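Carrier bags, fruit, and the order things go in

I have been keeping notes on how I pack produce since May, when I moved to Usenbridge and started walking to the market at Fulldale. The walk takes 13 minutes each way. That is long enough for a badly packed bag to do damage, and short enough that I never bother with a box.

The bags in question are the thin T-shirt type with two loop handles. They weigh next to nothing, stand up on their own for perhaps a second, and have no bottom to speak of until something is put in them. Most of the difficulty in packing one comes from those last two properties.

Opening comes first. The film clings to itself at the mouth, and pulling the handles straight apart closes the opening into a slit. Pinch one layer just below the handle joint and lift. Air gets in and the sides separate. If they don't, rub the top edge between thumb and finger until the layers slide.
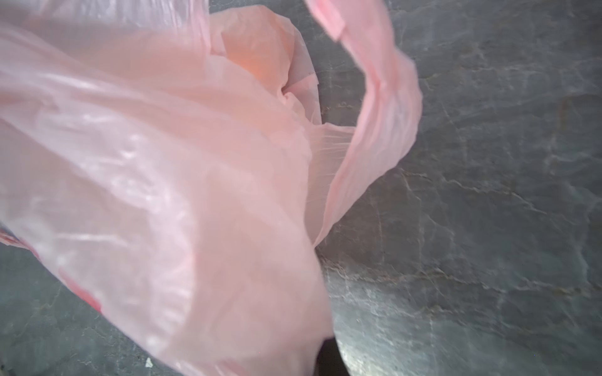
The handle joint is also where these bags fail. Load is carried by the full width of the body and then has to pass into two narrow straps, so the film stretches there before it stretches anywhere else. Fine parallel lines at the joint mean it has already been pulled taut once. I still reuse bags in that state, but only for light items. Dirk Kuipers, who shares the allotment next to mine, doubles the bag instead. It works, at the cost of a second bag.

Loading order, as it currently stands:

Firm and round at the bottom. Oranges and apples give the bag a base and keep it from folding over.

Bananas next, against one side, curve outward, stems up. Laid flat they end up carrying everything above them.

Grapes near the top. They go in by the stem and come out by the stem.

Strawberries last, or in a separate container. I have tried every other position and lost fruit each time.
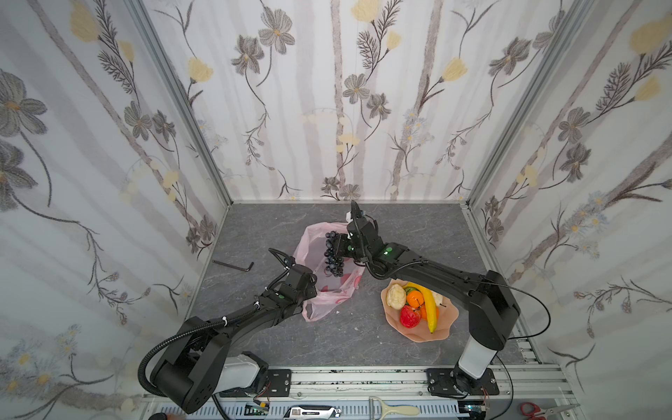

Grapes deserve their own paragraph, as they are the one item where the lowering matters more than the position. A bunch dropped from the height of the handles will shed fruit into the corners, and loose grapes get crushed by whatever shifts next. Hold the bunch above the bag until it hangs still, as with the dark purple one over the pink bag, then bring it down slowly and let the lowest grapes touch first. Leaving the rest of the fruit in a shallow bowl beside the bag, the way the banana and the strawberry are in the peach-colored one with the wavy edge, saves reaching across a half-open mouth.

Unpacking is the same list in reverse. I empty the bag on the counter, shake it out, flatten it and fold it lengthwise into a strip. Folded bags go in a drawer. Cinzia Messina ties hers in knots, which takes less space, but I can never get them undone without tearing a handle.

Next I want to compare these with the heavier paper bags from the Friday stall.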